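Week six of the Plandilent folding project and I finally have a result I'm willing to post! Short thread on teaching a robot policy to flatten and fold clothes from hand-held gripper demos. 1/

The setup is pretty plain. White board on a table, basket of laundry, a gripper in each hand. You just fold stuff, and the finger cameras record it all. I did 174 demos (my wrists would like a word). 2/

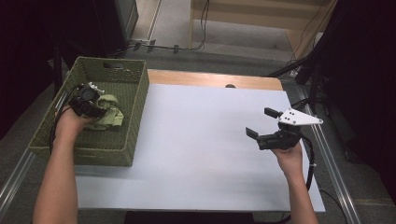

Do you need the robot arms around while you collect?
Only for testing. The demos come from people's hands, and the policy gets moved onto the arms after training.

The part I changed is where a demo starts. Our old Lulen set always began with the shirt laid out nice and flat, and the policy fell apart on anything bunched up. 3/

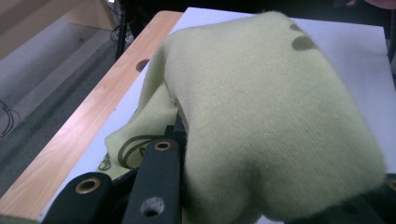
So now every demo starts from a crumple, and I keep the fumbled grabs in as long as I recover from them. Kwok, our old baseline, threw those out. I think that was hurting us a lot more than we guessed. 4/

Results on the arms, 32 trials each: the baseline got 14 full folds, the new one got 26. Same network, same training time, same shirts. Most of the leftover failures are sleeves, ugh. 5/
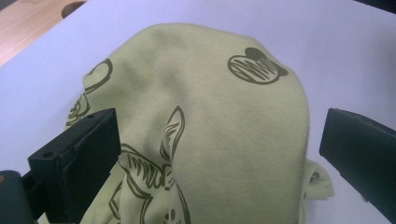
Does it work on clothes it never trained on?
So far we've only tried 6 new items, and thick knits went better than thin tees. That's too few to claim much.

Stetarska is next, with towels and pants in the mix. Code goes up in April if I can clean up the calibration scripts by then. 6/6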